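Moving the Rainy Day Money

2022-11-24
by Hawi Gebreyes

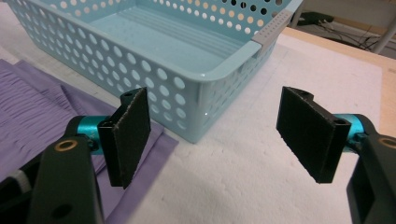
The savings account, finally

I have been meaning to sort out our savings since March, and with the house quiet this morning and the pie not due in the oven until noon, I sat down with a pot of coffee and went at it. Our money has been sitting in the same old account at Bakov since before we were married, earning next to nothing, and every few months I get a cheerful letter from them about loyalty. I don't know what I'm supposed to be loyal to, but they were very nice to my mother once, and I suppose that kept me there longer than it should have.

Edeltraud told me over the phone on Sunday that she had moved most of hers to Putireo, into a certificate that runs 15 months. She was so pleased about it! She read me the whole leaflet, including the part about early withdrawal, and I'm glad she did — if you take the money out before the term is up you lose a good piece of the interest, and with our roof being what it is I can't promise I won't need it.

So I did what Khalil suggested and split it. A bit more than half goes into the certificate and the rest stays where I can get at it in a day or two. The form was 22 questions long and wanted my employer's address from two jobs ago, which took me into the hall closet and a box of old pay stubs (and then, of course, into a box of old letters, and there went nearly 55 minutes). I found the address in the end, on a Christmas card from Lai-ching.

The transfer should go through next week, after the holiday. I wrote the maturity date on the inside of the cupboard door, next to the furnace filter dates. Gertraud says they roll it over on you if you don't speak up, and that happened to her at Berus and she was cross about it all summer.

Pie in now. I still have to call Bakov about the joint account, but that can wait until Monday.

Recent entries
The furnace man and his estimate
Cash envelopes, week 2
What we spent on the car
Lunch at the Kälin place

© Hawi Gebreyes | Write to me | Back to top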